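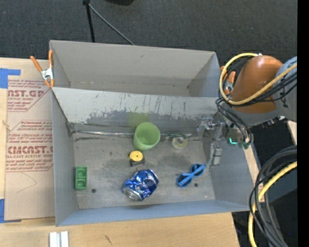 双格灰色金属箱，隔板下部的浅色面层已磨损

黑白底片与老照片的家庭保存：工作台上的若干做法

本页针对家中存有纪实摄影底片、接触印相和旧相纸的读者，内容限于整理、除尘、装袋、翻拍和存放。发霉、粘连或已出现醋酸味的片基不在此列，应单独隔离，交专业修复人员处理。

一、整理之前

先清出一张干燥的桌面，铺一层无酸纸。洗手后彻底擦干，不涂护手霜。处理底片戴无绒棉手套或丁腈手套；处理纸质照片时，棉手套容易勾住翘起的边角，用丁腈手套较稳妥。

桌上不放饮料、胶水和圆珠笔。书写一律用软铅笔，写在袋子或卡片上，写完再装片。照片背面若必须标注，选用2B铅笔，垫硬玻璃，字写在边缘，力度以肉眼刚可辨认为准。

原有的顺序先不要打乱。报道类拍摄常按卷存放，同一卷前后几格能互相印证时间和地点，例如集会、游行、厂门口的换班。拆开以后，多数信息很难再恢复。旧信封、旧纸条上的字迹应先翻拍，再决定是否保留原件。

二、编号

编号以卷为单位，格号附在后面。本页采用的格式为四位卷号加两位格号，中间用短横线，例如1724-05、1724-23。卷号一经使用不再更改，漏编的卷排到末尾，不插号。

登记表至少包含以下各栏：
卷号
胶片规格与片基
拍摄地点（已知或推定，推定者加问号）
内容摘要，不超过一行
保存状况
翻拍文件所在位置

地名按拍摄时的叫法登记，现行名称另写一栏。以Pombridge一组底片为例，矿区并入邻镇后，同一条街先后有两个名字，检索时两个都要能查到。人物姓名没有把握时留空，不凭相貌推断。

三、除尘

底片除尘从气吹开始。气吹离片面保持5厘米，斜向吹，不要垂直对着乳剂面。不使用罐装压缩气体，倾斜时喷出的液态推进剂会在片面留下痕迹。

气吹不能去除的浮尘，用抗静电软刷沿长边单向扫过。刷子每处理完一卷，在干净的无绒布上轻拭一次。乳剂面颜色较暗淡，片基面反光较强，对着灯侧看即可分辨。

片基面上的指纹可用专用底片清洁液，蘸在无绒布上，从中间向两端擦，一次擦完一条。清洁液先在无影像的片头试用。乳剂面的指纹往往已经蚀入，家庭条件下不处理。清洁液挥发性强，操作时开窗，远离明火。

纸质照片只做干式除尘。表面有裂纹或乳剂起翘的，连软刷也不要用，直接装袋。

四、装袋

底片按六格一条剪开，已经剪成其他长度的保持原样。剪切位置落在格间，剪刀不要碰到影像。每袋一条，乳剂面背向纸袋的接缝。

袋材可用无酸纸或未涂布的聚酯、聚丙烯、聚乙烯。聚氯乙烯会释放酸性气体，旧式相册里发粘、气味刺鼻的软质透明页多属此类，应尽早取出。取出时若底片与塑料页粘连，停止操作，整页保留。

橡皮筋、回形针、透明胶带全部拆除。回形针生锈粘在纸上时，在针与纸之间垫一小片聚酯薄膜，先把针撑开再取下，不要拖拉。

Nadik的聚酯底片页宽度略大于三孔活页夹的内宽，装夹前应先比对，页边弯折以后会压到片端。

五、翻拍

翻拍用数码相机加微距镜头，灯箱亮度须均匀。先空拍一张灯箱，检查四角亮度。相机与底片平面平行，可在灯箱上放一面小镜子，镜头中心与其倒影重合即为平行。

室内灯全部关闭，灯箱上底片以外的部分用黑卡纸遮住，可减少杂光造成的反差下降。对焦以银盐颗粒为准，不以画面中的轮廓为准。感光度设为最低，用快门线或延时释放。

每卷第一张拍写有卷号的卡片，后期核对文件名时以它为界。保存原始格式文件，另存一份转正后的TIFF。反相和裁切只在副本上进行。原片边缘的片号一并拍入，很多时候这是判断先后次序的唯一依据。

六、存放

底片和照片应放在居住层的内墙一侧。阁楼温度变化大，地下室湿度高，均不适合。相对湿度保持在30%至50%之间，温度以稳定为先，尽量低于21℃。湿度计放在柜内，不放在房间中央。

盒子选无酸纸板盒或表面烘漆完好的金属盒。新刷油漆的柜子和未封闭的木材会持续释放挥发物，不宜贴近底片。盒内不要塞满，也不要留大片空隙，空处用揉松的无酸纸填住。

盒子离地至少10厘米，上方不得有水管。Putement型防潮箱的电子读数用久后会漂移，每年4月用饱和盐水法校对一次，偏差超过5个百分点时更换探头。

七、常见问题

底片卷曲严重：不要反向卷压。装入聚酯页后，夹在两块平板之间，轻压数周。

照片与相框玻璃粘连：不要撬开。连同玻璃一起翻拍，然后原样平放。

底片呈现银色镜面反光：属于银离子迁移，先翻拍，调整灯光角度避开反光，不要擦拭。

登记表与实物对不上：以实物为准修改登记表，旧条目划去但保留，注明修改日期。

多次核对后仍无法确定地点的卷，统一归入一盒，盒面写“待考”。Meesuk分类卡的第33号空白卡可以用作这一盒的隔页。

末次修订：4月16日，星期二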